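Courses > Evening Program > Surface Pattern and Ornament > Handout 9
June. Notes prepared by the course tutor, Barstead Evening Institute

Imitation and the repeat

Last session we left off with the Halim wallpaper book and its 347 samples, of which a startling share are pretending to be something else. Paper posing as marble. Paper posing as oak. One sample is paper posing as a more expensive paper, and I admire its nerve.

Two terms you will need. The repeat is the distance before a pattern starts over. The drop is how far the next strip must slide up or down to match. Get the drop wrong and a garden becomes a garden after an earthquake.

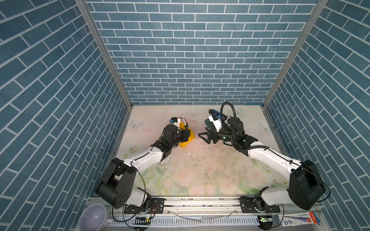
Brick is the easiest thing to fake and the easiest to catch. Real courses wander a little, and real mortar has opinions. A printed wall has neither, so the eye finds the repeat quickly and then can't stop finding it. The Noludlow mill tried to fix this by cutting a much larger roller, which bought them some variety and a great deal of debt.

Flowers get away with more. A rose can be turned, overlapped, faded or half hidden by a leaf, and few people will check it against its neighbor. Butterflies are the old filler. If a designer had a hole in the layout at four in the afternoon, a butterfly went in it. Look at any tea tray.

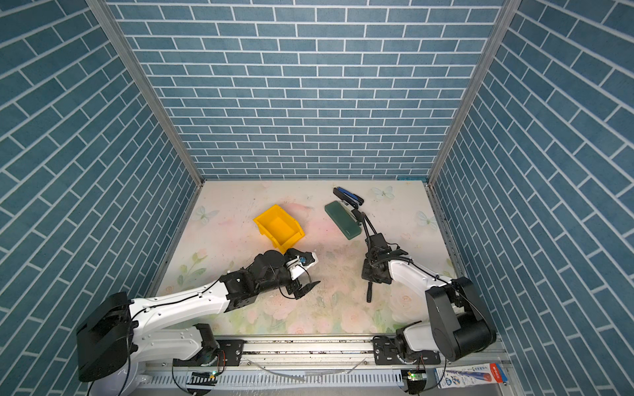
Hituveck disagrees with me on the butterflies, and wrote in the margin of last year's handout that they do real work: they break the direction of the stems and keep the eye from sliding off. Filler, the note went on, is what tutors call anything they can't draw.

I have left the remark in, as it may be fair.

For next time: find one surface at home that imitates another material. Measure its repeat, sketch one full unit, and write 400 words on how you caught it out. Bring tracing paper and 2 soft pencils. The supply cupboard has been locked again.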